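Search the newsletter archive
Enter keyword Go

Clellcombe 1.4: what changed in the tavern update

September
By the newsletter desk

The 1.4 update for Clellcombe went live on PC this month, with the console version set to follow once it clears certification. It is the largest patch the game has had since it left early access. Several readers wrote in asking whether it is worth going back to an old save, so this item covers the main changes, what carries over, and what is still broken.

For anyone who has not played it, Clellcombe is a management sim with light role-playing on top. You take over a run-down tavern on a river crossing, hire staff, buy stock, feed travelers and slowly rebuild the village that used to surround the place. Days are played in real time with a pause button. Nights are turn-based, and this is where most of the story happens. The developer is Chidiac, a small studio whose earlier game, Demora, was a shipping and trade sim with a similar pause-and-plan structure. If you liked Demora, you will recognize the ledger screen, which has barely changed.

The kitchen

The kitchen is where most of the work in 1.4 has gone. Before the update, every dish was a single recipe with a single timer. You queued it, a cook made it, and a server carried it out. The only real decision was what to put on the menu.

Dishes are now built from parts. A meal has a main, a side and an optional sweet, and each part has its own prep time and its own station. A stew can be ready while the bread is still in the oven, and the game will hold the stew on the pass until the rest of the order catches up. Food held on the pass loses quality over time. Early on this does not matter much, as river traders will eat anything. Once the road to Cammont opens and you start getting merchants and officials, a cold main will cost you reputation.

The new tray system ties into this. Servers used to carry one plate per trip. They can now carry a full tray, and the number of slots on the tray depends on the server's skill. A new hire has two slots. A trained one has four. You can set rules for how trays are loaded, such as "wait for full order" or "send what is ready," and you can set them per table. Long tables do better with full orders. The bar should almost always be on "send what is ready."
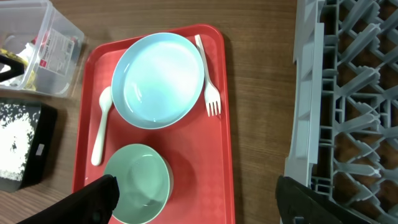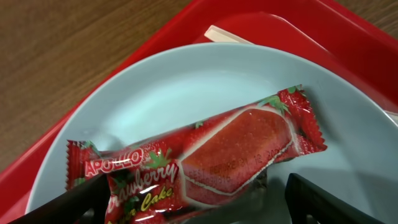

Sweets are the part most likely to catch returning players out. They are treated as a separate course by default, so a server will come back for them after the main has been cleared. If you are short on staff this doubles the walking. You can turn it off under Service, then Courses, and have sweets go out with the meal. Guests are slightly less happy with it, but the penalty is small and in the first year you will not notice it.

Menus from old saves are converted automatically. Each old recipe becomes a main, and the game picks a side for it from whatever you have in the cellar. It does not always pick well. Go through the menu by hand before you unpause, or you may find you are serving pickled eel with everything.

Staff and wages

Staff now have a preferred station. A cook who likes the oven will work it faster and will complain if moved to the wash area for several days in a row. Preferences are hidden when you hire someone and show up after they have worked a few shifts. There is a perk in the innkeeper tree that reveals them at hiring, and it is worth taking early if you tend to run a large crew.

Wages are paid weekly instead of daily. The total comes out the same, but it makes cash flow harder to manage in the first season. It is easy to spend everything on stock and then have nothing when payday comes. The ledger shows the amount due in the top corner, in small gray type. We would like to see that made bigger.

The maximum staff count has gone up to 11. Before, you could get around the lower limit by hiring seasonal help and never dismissing them. That trick has been removed, and any seasonal workers over the limit in an old save will leave at the end of the current season. They do take their equipment with them, so store anything valuable first.

The Cammont road

Cammont itself has been on the map since launch as a place name you could not click on. It is now a proper destination. You reach it by finishing the bridge repair, which needs 70 units of cut stone and a mason on staff. The old version of the bridge quest needed only timber, and if you had already finished it that way, the game counts it as done. Players partway through will have their timber refunded and will need to start on the stone.

The town has a market, a guild hall and three quest lines. The market is the main reason to go. Prices there move independently of the river market, so there is money to be made by carrying goods between the two. Salt and lamp oil seem to have the widest gap. The guild hall sells kitchen upgrades, among them a second oven and a larger pass, and both make a clear difference with the new meal system.

The quest lines are uneven. The one about the ferry toll is well written and has real consequences for traffic past your door. The one set in the archive is mostly walking between two rooms and reading notes. The last one should not be started until you have a decent amount of coin saved, as you cannot leave town until it is finished and your tavern keeps paying wages while you are away.

Interface and controls

The stock screen can finally be sorted by spoil date. There is a search field, and it remembers the last thing you typed. Tooltips can be pinned. Text size now goes up to 100 on the slider without running outside its boxes, although the guild hall shop still cuts off the longest item names at the top setting.

Controller support is better than it was. The radial menu has been split in two, with building on one trigger and staff orders on the other. Placing furniture with a stick is still slow. You can hold the left bumper to snap to the grid, something the game does not mention anywhere in the tutorial.

Known problems

Chidiac has posted a list of open issues on the game's forum. The ones we ran into ourselves were these:

Servers sometimes stand at the pass with a loaded tray and do not move. Pausing and giving them any other order clears it.

The autosave can trigger in the middle of a night turn. If you load from one of these saves, the first action of the night is lost.

Rain sounds carry on indoors after a storm has ended.

The achievement for serving a full house does not unlock if sweets are set to go out with the meal. The studio says this will be fixed in the next small patch.

Mods made for the earlier version will mostly not load. Cosmetic ones are fine. Anything that touches recipes or staff needs to be updated by its author, and the game will warn you about these on the title screen. We suggest making a manual copy of your save folder before you let it convert anything.

Should you start over?

Old saves work, and we finished a season on one with no serious trouble. Still, the new kitchen is easier to learn from the beginning, when you have one oven and a handful of tables. Loading into a busy second-year tavern means reworking the menu, the tray rules and the layout all at once while guests are waiting. If your save is in its first year, keep it. If it is much later than that, a fresh start on the normal difficulty will probably be more enjoyable, and the opening has been shortened so you reach your first dinner service sooner.

The update is free for everyone who owns the game. Demora owners still get the innkeeper's ledger skin, and it can be claimed from the extras menu on the title screen.

Next issue we will have a layout guide for the larger dining hall, including where to put the second oven so cooks do not block the cellar stairs.

Comments

riverbarge
Thanks for the tip about the Courses menu. My two servers were walking themselves to death and I could not work out why.

oldsaltcellar
Is the stone for the bridge sold anywhere before Cammont opens? I have a mason sitting around doing nothing and the quarry gives me a tiny amount each day.

tinwhistle
The peddler who comes by in spring sells cut stone. Not every visit though. I saved before he arrived and checked.

moth_and_lamp
Lost a night turn to the autosave bug twice. Turned autosave off completely and just save by hand at dawn now.

riverbarge
Can confirm the pickled eel thing. Every single dish.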